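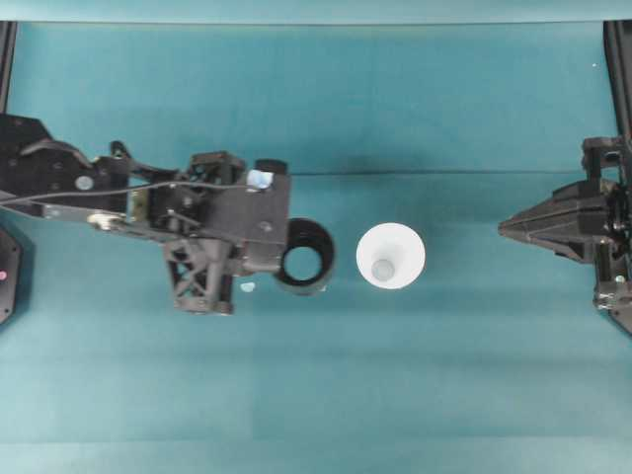 Le plan de travail bleu canard, avec le raccord au milieu

Sillelent
Bonsoir ! Revêtement posé le 26 mars 2022, et je ne vois plus que cette jointure (fine, mais quand même). Vous la laisseriez comme ça ? J'adore la couleur, avec ses nuances plus claires et plus foncées.

Stedach
Laisse tranquille ! J'ai mis du mastic sur le mien, 2 mois après c'était tout gris.

Ekden
Pas d'accord, un raccord ça se bouche. Un tube à 5 euros, un chiffon, et 36 heures sans y toucher.

Sillelent
Bon, je vais réfléchir... Autre question tant que j'y suis : pour les petits bonbons emballés, vous prenez quoi ? J'hésite entre un bocal et un bol noir bien brillant.

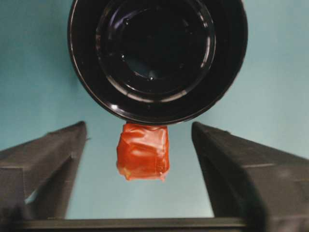
Le noir me plaît avec le rouge des papiers, ça claque ! Mais j'ai peur des traces de doigts.

Ekden
Bocal, sans hésiter. Le noir brillant, c'est 15 coups de chiffon par semaine.

Stedach
Oh, n'exagère pas, un coup de microfibre et c'est reparti. Prends le noir !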